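Part 2: Setting up your watch party room

Okay, so you've got the Evness app on your TV and you've signed in. Now for the fun bit! I run the Tuesday night room for Collarthorpe (yes, the celebrity travel show, yes, I've seen every episode twice), and these are the steps I follow every week.

1. Open Evness on the TV and pick Rooms from the menu on the left.

2. Choose New Room and give it a name. Keep it short, or your friends will see half a name and a row of dots on their phones.

3. Pick your show. If it's going out live, choose Live. If you're catching up, choose Replay. I once picked Replay by mistake and we all watched last week's elimination again before anyone spoke up.

4. Set the guest limit. It starts at 5, and you can take it up to 40.

5. Tap Invite and send the link. Your guests need the app too, but they don't need a paid account.

Note: The link runs out after 30 minutes. If somebody's late (Thulani Mahlangu, I'm looking at you), just send a fresh one from the same menu. Everyone already in the room stays put.

Fixing the delay

Live rooms can drift, so one person hears the host's big announcement while the rest of you are still in the ad break. It ruins a reveal!

1. Ask everyone to pause chat for a moment.

2. Go to Room Settings, then Sync, and press Match Host.

3. Wait for the green bar to fill on your TV. Don't press the button again while it's moving.

4. If you're still out of step, nudge the delay by hand, 2 seconds at a time. 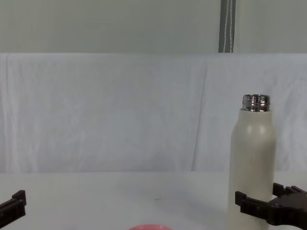

Caution: Match Host restarts the picture for every guest, so save it for the commercials. I pressed it right as the Arbridge twins were about to find out if they were staying, and the group chat has not forgiven me.

Turning off spoilers

1. In Room Settings, open Chat and switch on Hold Messages.

2. Type in any names you want hidden. I put in Modise, the new co-host, back when the papers were full of who she'd be replacing.

3. Press Save before you back out, or the list clears itself.

Held messages show up when the credits roll. Hendrik Tshabalala reads his out loud on voice chat as they appear, so you may want to know where the mute button is: hold down OK on the remote and pick the guest's name.

Recording a room is covered in Part 3.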